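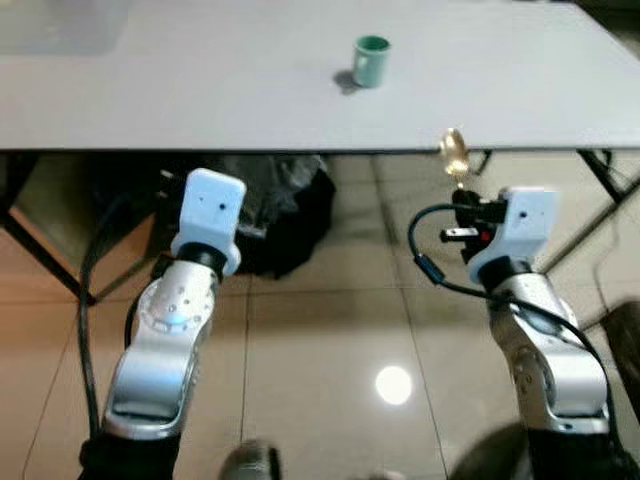
Does a yellow card from the league count in the Trinorska Cup?
Cards from the league stay in the league, and cards from the cup stay in the cup. Only a red card for violent conduct is carried from one competition to the other.

Trinorska Amateur Soccer Board > Cup > Navow v Dukgate, suspended player in the final?

Started by left_back_navow
April 22, 2024

I know the answer on the rules page and I have read it several times, but I still have a doubt before the final against Dukgate. Our captain Higinio Carrillo received his fifth league yellow in the last match at Esquivel. Then he received a yellow in the cup semifinal, his second in the cup. The limit in the cup is three. By my reading he misses the next league match and he is free to play the final.

But the next match in the calendar is the final. The league match comes one week after. A friend from the Dukgate side told me that the suspension is "served in the next official match", and the final is an official match. Who is right? I would not like that we win a cup and then lose it on a table.

Reply from corner_flag_26

You are right and your friend is wrong. The suspension is served in the same competition where it was earned. He sits out the league match and plays the final. We had exactly this case two seasons ago with our goalkeeper and there was no problem.

Reply from dukgate_south_end

I am the friend, I think, or one of them. The text in the league handbook says "next official match of the team". It does not say "of the same competition". The cup page was written after, and by other people. If two texts say different things, which one is above the other? I don't want to win the final in an office either. I only say what is written.

Reply from corner_flag_26

The sentence you quote is from the chapter about the league. All that chapter is about the league. You can't take one line out of it and put it in the cup.

Reply from dukgate_south_end

The chapter is called "Discipline". The word league is not in the title.

Reply from X_Salinas

Hello, I was assistant referee in this league for nine years, so I can help a little. Both texts exist and it is true that they were never joined well. In practice the referee department applies the cup page for the cup. When the referee receives the team sheets, he has a list of players who can't play that day, and this list is made separately for each competition. A player with five league yellows does not appear on the cup list.

My advice is still to ask in writing. Write to the secretary, Rosalinda Lacson, with the full name of the player, the number of his license and the date of both cards. She answers quickly in my experience. A phone call has no value if there is a protest later.

Ximena Salinas

Reply from left_back_navow

Thank you Ximena, this is very useful. I passed it to our manager. He says he knew it, but he also asked me for the address of the secretary, so maybe he did not know it so well.

Reply from terrace_tea

Please also check the fine. For five yellows the club must pay 300 before the player can play again, in whatever competition. Nobody has mentioned it until now and for me it is more dangerous than the suspension.

Reply from corner_flag_26

The fine is per club at the end of the season. You are mixing it with the fine for a red card.

Reply from terrace_tea

I was mixing it, you are right. I looked in the handbook again and the payment before playing is only for a direct red. Sorry for the scare.

Reply from yatziri_j

Can we talk about soccer for one minute? With or without Carrillo, I see Dukgate as the stronger team. They press very high in the first 20 minutes, and Navow suffered much with that at Esquivel. Aurelio Cuautle on the right wing is the best player of the two squads for me. If Navow's left back follows him inside, there is a big space behind. If he doesn't follow, Cuautle shoots.

Reply from left_back_navow

As the user name says, I am aware of the problem. I played against Cuautle in September and I slept badly the night before and worse the night after. This time our left midfielder will come back to help, and I hope to foul him less.

I don't agree that they are stronger. They scored four goals from corners this spring and very few from open play. We are good in the air now.

Reply from dukgate_south_end

Four from corners, and you were marking on two of them :)

Reply from old_program_seller

A different matter. Does someone have the correct attendance for last year's final? The program said 1082 and the league page says 1077. I am making the list of all finals and I would like to put one number only.

Reply from X_Salinas

The match report has 1077. It was the number of tickets sold at the gate. I don't know where the program number comes from, maybe they added some guests.

Reply from old_program_seller

Then how does the program know the attendance? I should explain that I mean the program of this year's semifinal, which had a page about the last final. I will put 1077 with a note. In my opinion people who enter with an invitation are also people, but a list needs one method.

Reply from terrace_tea

I was there without a ticket, working in the tea stand. So count me in the note.

Reply from left_back_navow

We have the reply from Mrs. Lacson. I copy the important part: "The player Carrillo is eligible for the cup final. His league suspension will be served in the next league match." She also says that the two texts will be put together in one document before next season.

So Higinio plays. Thanks to all, also to my friend from the south end, who made us ask.

Reply from dukgate_south_end

Good, I accept it. I would still like to see the word "league" in the title of that chapter. Good luck to you, but not too much.

Reply from yatziri_j

3-1 Dukgate. Cuautle two.

Reply from corner_flag_26

1-1 and Navow on penalties. Is there parking behind the north goal this year, or is it only for the team buses?

Reply from terrace_tea

Only buses. Leave the car by the school and walk, it takes ten minutes.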